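Wrist tags dropping out when hands cross - robot snapped the arm sideways, nearly got someone

Posted in: Robots & Automation > Faults and safety
26 September 2021

Emlyn Gape

Hoping someone has seen this. We do hand-led teaching, person does the job at a table wearing a marker band on each wrist, head cam reads the squares, and the arm on the other side of the shop copies the wrist positions live. Arm is an older Vokari, controller is an Avum box, tracking software is Thoroddsen (the free version, yes I know). Head cam is a Brokness.

Job is drinking straws. Grab a bundle, square it up, get it in a cup, then pick up singles. Boring stuff but straws are a good test of fine grip, and its been fine for weeks.

The fault. When both hands come together on the one bundle, the tracker decides the left wrist is the right wrist. Or loses one and then finds it again somewhere dumb. Arm doesn't stop, it goes to the new spot at full speed. Last time it went 300 mm sideways and put the gripper thru a plastic tub. One of our people had been leaning over that tub to clear a jam and had only just stepped back. No one hurt. But it's off now and staying off til I understand it.

The hand position that sets it off is pretty much always the same one, both hands on the bundle:

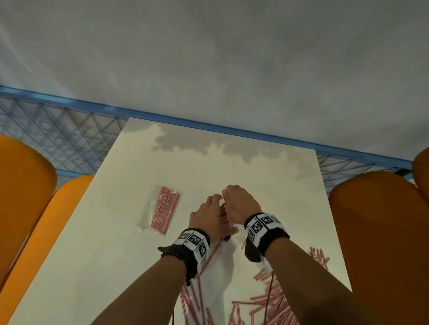

Things I've tried so far. New batteries in the head cam. Reprinted the markers in case they'd faded. Turned the lights up, then down. Recalibrated the camera twice, error came back low both times. Swapped the USB cable. Log just says "pose updated" the whole way through, no warning at all, which is the bit that scares me.

Singles work is fine, never had a jump doing that, hands stay further apart I guess. Same bands, same table, same colour straws.
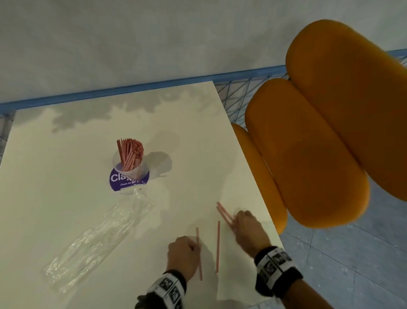
Could run that part all day. So I dont think it's the camera. Is it the bands? Is there a setting in the Avum that limits how far the arm will go in one update? Manual is 100 pages of nothing and the index is in the wrong order.

Need it going again by February for a demo but not at the cost of someone's teeth.

Edit: e-stop was within reach and was pressed, but after. Way too quick for a person to catch.

9 people found this useful

Pin-yu Au

Good call leaving it off. Two seperate problems here, don't mix them up.

First one is the tracking. Flat square markers have a flip problem. When a square is small in the view and tilted, there are two poses that fit the corners nearly as well as each other, and the software picks one. Next update it picks the other. With hands together you've also got fingers and the other forearm covering squares, so you go from a few good ones to one bad one. Check these:

- are any marker IDs used on both bands? Print out the list and look. Reprinting is exactly when this gets mixed up. If the same ID is on left and right you'll get your left/right swap and nothing in the log
- is the band slipping round the wrist? Do it up snug. Tuck the strap ends in too, a loose one can flop over a square
- set minimum markers per wrist to 2. In Thoroddsen it's 1 out of the box. Under 2 it should report lost, not guess

My money's on the IDs, going by the swap.

Second problem is the arm obeying it, and that's the one that hurts people. Tracking will ALWAYS drop out sooner or later. The arm side has to assume that. On the Avum you want the step limit, it's under Motion > Follow > Max step, and on ours it was blank, meaning no limit. Put a number in. We run 3 mm per update for fine work. Anything bigger, arm holds and waits for a person to reset it. Make sure it's hold and NOT catch up, catch up just does the same jump a bit slower.

Also cap the speed in follow mode. Whoever's wearing the bands can't see what's near the arm if it's across the shop.

And the jam clearing. Why was anyone reaching in with follow mode live? Guard it or interlock it. Software limits are not a guard, they're there to save your tubs. Get someone qualified to look at the stopping distance before it goes back on, that's not something I can do from a forum post.

When you test, run it with the arm disconnected and just log the poses. Hands together, apart, together, a hundred times if you can stand it. If you see one jump you're not done.

14 people found this useful

robbo_shed

had same on a Vokari, ended up being the power supply. try that maybe. also matte paper for the markers, glossy is rubbish

1 person found this useful

Emlyn Gape

Pin-yu you were right about the IDs. One square on the left band has the same number as one on the right, my fault, printed the same sheet twice. Max step was blank as well. Filled it in, set to hold.

Reprinting tonight, matte this time, cheers robbo. Power supply measured ok.

Arm still unplugged. Interlock switch for the gate is ordered and the jam clearing is now a walk-over-and-turn-the-key job, key lives on a hook by the office door. Will post the pose logs once I've got a decent run of them.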